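Local Government and Elections
Handout 6: Complaints during a campaign
Instructor: Nkrumah Alhassan

Reading for this week: the Brutstead council file, pages 13 to 84. Skip the appendices.

1. Who can complain

Any registered voter, candidate or party agent can file. In the Brutstead case the complaint came from the Kavora ward, where a party agent said residents had been told their polling place had moved. The rival party called the claim false and filed a complaint of its own two days later.

2. What a complaint needs

Place and time of the incident
Name of the person complaining
A short statement of what was said or done
Any papers or recordings

The Kavora complaint had no time on it and was sent back. Look at how the second version is worded and compare it with the first.

3. What the election office can do

It can ask for a reply, send an observer, warn a party, or pass the matter to the police. It can't cancel a result. Only the court can do that, and the petition has to be lodged before the deadline. Students mix these up every year in the May exam.

4. Terms

Allegation: a claim that has not been tested.
Finding: what the office decides after hearing both sides.
Petition: a request to the court.

For discussion: Adjei ward had around 2000 voters and one polling place. Should the office have acted before anyone complained?

Written answers, one page, to my mailbox. 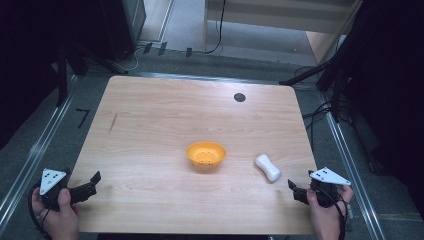
Small perforated bowl and white peanut-shaped object on a wooden tabletop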